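## Keeping apples on the counter

Apples last longest in the fridge, but most of us eat more of them when they're out where we can see them. A wide bowl works better than a deep one. Five or six apples is plenty. Past that, the ones at the bottom get bruised and forgotten.

Line the bowl first. Plain tissue or parchment, crumpled a little, keeps the skins off the hard surface. The paper that comes in a Brestel fruit box is fine to reuse. Change it when it picks up a stain.

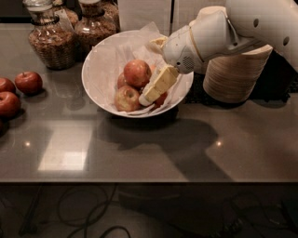 *Crumpled paper under the apples, with one corner standing above the rim.*

Turn the fruit over every 3 days or so and feel for soft spots. Eat the soft ones that day, or cut them up for sauce -- one bad apple will hurry the rest along. Keep bananas somewhere else.

A few more notes:

- Don't wash apples until you're ready to eat them.
- Keep the bowl away from the stove and out of direct sun.
- Extra bowls can be nested next to the fruit. If they start to lean, split them into two stacks.
- Tart keepers like the ones we get from Hollside in September hold up longer than soft, sweet kinds.

If you buy by the half bushel, put out a few at a time and leave the rest in the crisper drawer in a loosely closed bag, away from the lettuce.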